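Forums > Manipulation > Demonstration Methods > Hand Guidance and Remote Control

Remote control or hand guidance for work in furnished rooms?
39 replies | 2,317 views

asydorenko
Our group at Kovalchuk is revising its written procedure for recording demonstrations in furnished rooms. At present, all operators work by remote control from a desk outside the room, using the wrist view and one fixed view. A proposal has been made to replace this with hand guidance, in which the operator stands beside the arm and moves it directly. I would welcome comments from members who have used both methods on the same tasks.
Arsen Sydorenko

petness_lab
We used both at Petness over one season. Hand guidance produced smoother approaches, and new operators needed less instruction. However, the operator's forearm entered the wrist view in many recordings, and those recordings had to be set aside. We returned to remote control in July.

m_harrow
I must disagree with the previous member. Forearms in view are a matter of training. Our operators are taught to hold the arm behind the second joint, and the problem is minor. The greater concern with remote control is that the operator cannot feel contact. Soft items are pressed too hard, and the policy learns to do the same.

petness_lab
The grip behind the second joint is suitable for open tables. It does not permit fine wrist rotation in a narrow space between furniture, and that is the case the original poster has described.

brilus_ops
Brilus permits either method, but never both within one task. Mixed sets gave us two distinct approach speeds, and the trained arm hesitated between them. Of 2,611 recordings in our last mixed set, we kept around 70 percent. I would advise the original poster to settle the question task by task and to state the method on the cover sheet.

m_harrow
May I ask how a recording was judged unfit? If the reviewer knew which method had been used, the figure is of limited value.

brilus_ops
The reviewer did know. The objection is fair, and I withdraw the figure as evidence for either side.

asydorenko
I thank all members for their replies. We shall retain remote control for the furnished rooms and permit hand guidance at the table stations only. Two rules will be added to the procedure. The operator shall pause before entering any narrow space and confirm the position of nearby uprights in both views. A recording in which the operator loses sight of the target shall be stopped and repeated, without correction partway through. On the matter of contact, I accept the point made by m_harrow, and soft items will be reviewed separately.
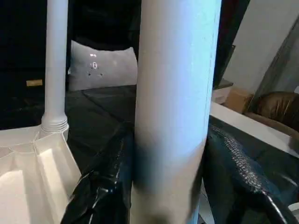
The revised text will go to our operators for comment before it takes effect, and I will report any objections in this thread.

Shares: 3 | Comments: 39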